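Chapter 7
When the Work Changes Hands

What this chapter covers
Tasks versus jobs
Who gets asked, and when
The new work that shows up after the machines do
Pay, pace and the question of skill

I started my working life packing pump parts in Brevport in 2003, and I was terrible at it. You stood at a table, you pulled a part out of a bin, you turned it over, you wrapped it, you boxed it, and you did that until the whistle. I was slow and I talked too much. The woman next to me could do a box while I was still hunting for the tape (she also had opinions about my taping, all of them fair).

I bring this up because most of the books I was given as a student talked about automation as if it arrived on a truck one morning and the people left by the other door. I've spent a lot of years since then hanging around in plants, warehouses and repair shops, asking people what they did yesterday and what they think they'll be doing next year, and I have hardly ever seen it go like that. What I've seen is messier and, to me, a lot more interesting!

So let's start with a distinction you'll need for the rest of the chapter. A job is what's printed on your contract. A task is a thing you do with your hands or your head for a stretch of time. My packing job had maybe a dozen tasks in it if you counted generously, and only a few of them were packing. I also fetched bins, noticed cracked parts, argued with the label printer, covered for people at lunch, and told the new kid where the bathroom was. When a company buys a machine, it is nearly always buying help with a task. What happens to the job is a separate decision, made by people, and it can go several ways.

The case we'll follow through this chapter is Haltness, a firm that tests and repairs sealed equipment for water utilities. When I first visited, there were long benches where technicians handled units one at a time: pick it up, set it down, turn it, check the top, move the cable out of the way, on to the next. The company had brought in robot arms for part of that handling, and it let me sit in for as long as I liked, provided I stayed behind the yellow line and quit asking questions during shift change. 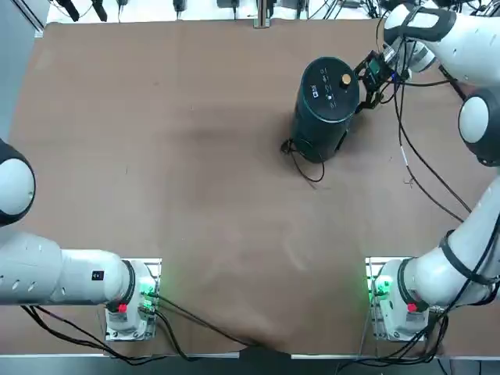
Naheed Awan had been a bench technician there for years before any of this. She told me the first thing she noticed was how much of her own work she'd never had words for. Someone from engineering would ask, "How do you know where to grab it?" and she'd say, "Well, you just grab it where it wants to be grabbed," and then the two of them would stand there looking at each other. She ended up spending weeks putting that into sentences. How hard do you squeeze? What do you do when a cable has slid underneath? Which side do you come in from so you don't knock the next one?

Think about that for a minute, and notice that it is work. It's skilled work, and at first it didn't show up on her time sheet at all. She was still expected to finish her usual number of units while explaining to somebody else how she did it. When we get to Section 7.3 we'll talk about what economists call tacit knowledge, meaning the stuff you know how to do but can't easily say. For now, just hang on to the picture of Naheed being asked to describe her own hands, for free, on top of a full shift.

She complained, and good for her. After some back and forth, Haltness gave her two hours a day off the bench for it, and later a different job title with a raise attached. Two of her coworkers got a similar deal. Others didn't want it. One man told me he liked the bench because he could think about fishing, and that watching a machine do the bench work left him more tired than doing it himself. I believed him. I've tried sitting and watching equipment for an afternoon, waiting for it to need me, and I went home with a headache.

That's a pattern you'll run into again and again. The lifting gets lighter and the watching gets heavier. Sore shoulders go away and a new kind of tiredness moves in, and because it doesn't leave a bruise, it's harder to bring up with a supervisor.

Pace is the other big one. At the old benches, a technician could speed up in the morning and coast a little after lunch. Once part of the work runs at a steady rate, the people on either side of it feel that rate all day. At Cidham, a warehouse we'll visit in Section 7.4, the pickers ended up negotiating over the speed setting and barely mentioned wages. I would never have guessed that going in!

Before you read on, try something. Write down everything you did on your last shift, or in your last full day of classes if you don't have a job right now. Keep it plain: carried this, answered that, waited for so-and-so. Then mark the tasks you'd happily hand over, and the ones you'd fight to keep. Save the list. We'll come back to it when we look at the Govindasamy survey, where workers were asked to do the same thing and their managers were asked to guess the answers.

7.1 Taking a job apart

The usual way to break a job into tasks is to interview the person who does it, and the usual mistake is to interview their boss first.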